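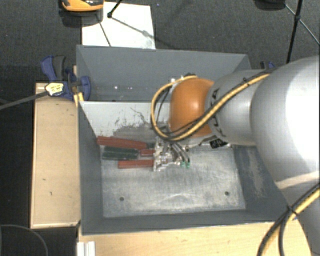

Golwood 660 Divided Metal Bin

Open-top parts bin with sloped sides and one fixed divider. Intended for benchtop sorting and holding of castings, fasteners and short offcuts.

Specifications
Overall length: 660 mm
Sheet metal body, welded corners
Exterior and side walls: slate gray paint
Divider: light gray paint, full width
Compartments: 2
Floor, near compartment: bare metal, two small round holes
Rated load: 64 kg, evenly distributed
Empty weight: roughly 26 kg

Use and care
Place on a flat, level surface. The near compartment floor is supplied unpainted and will scuff and streak in normal service. Paint on the divider and inner walls wears where parts are dropped or dragged – touch up with Wuisan gray enamel, two thin coats. Keep the holes clear of chips. Do not lift the bin by the divider.

Ordering
Stocked at the Pusum warehouse. Used bins are sold as graded, with wear to interior paint. Returns accepted within 30 days, unmodified units only. Lomero liner mats are ordered separately – state compartment when ordering.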